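Service Robotics, Unit 5
Can machines do chores yet? Handout for the Monday session

Read this before the lab. It covers tidying and sorting tasks, which the course treats separately from floor cleaning and lawn mowing. Those two are mobile coverage problems and were dealt with in Unit 2.

1. What counts as a chore

For this course a chore is a task done on ordinary objects, in a place that was not built for the machine, to a standard a person in the house or shop would accept. All parts of the definition matter when you read a product claim. A machine that folds towels from a fixed feeder does not meet it. A machine that folds towels out of a basket on somebody's bed would.

Shop-floor chores are a little easier. The lighting is steady, the shelves are at known heights, and the same bins come back every day. Kitting, restocking and clearing a bench are the usual cases. Even so, most of the small shops in our reading still do these by hand.

2. Why putting things in and taking them out is hard

Picking one item off an open table is close to solved for rigid objects of moderate size. Trouble starts when the item is inside something. The container blocks the view, its edges limit the angles the hand can come in from, and neighboring items move when touched. A shelf or tray over the item makes this worse, as the hand must come from the front and stay level.

Wire containers add their own problem. Depth sensors often read thin rods badly, so the planner may see gaps where there is metal, or a solid wall where there is an opening.
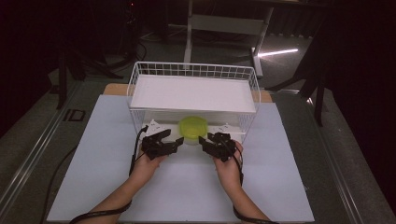
Two arms help with some of this. One can steady the container while the other reaches, or both can close on an item from opposite sides. The cost is planning time and a greater chance of the arms meeting each other. Students usually underestimate the second point in their project plans.

3. The Grivum exercise

The Grivum task set has 220 short tabletop tasks. We use the Gritholm subset, which is limited to containers and small household items. For each task you will record:

Start state and goal state, in one sentence each
Whether one hand or two is needed
Which contacts are allowed (item, container, table)
What counts as failure

Do not write "item placed correctly" as a goal. Say where it is, which way up, and what must not have moved.

4. Speed and reliability

The Avcı reading compares people and machines on the same tidying jobs. Pay attention to how a trial is scored when a person steps in to help. Some authors count it as a success with assistance and others drop the trial, and the two methods give very different tables.

For a household, a job that takes over 2 minutes per item may be fine if it runs unattended. It is not fine if someone must stand by. The Cana case study, a packing bench in a small parts shop, reaches the same result from the cost side.

5. For next time

Bring one chore from your own home or workplace, broken into steps. Mark the step you think a machine would fail first. Half a page is enough. The September group's sheets are on the course page if you want to see the layout.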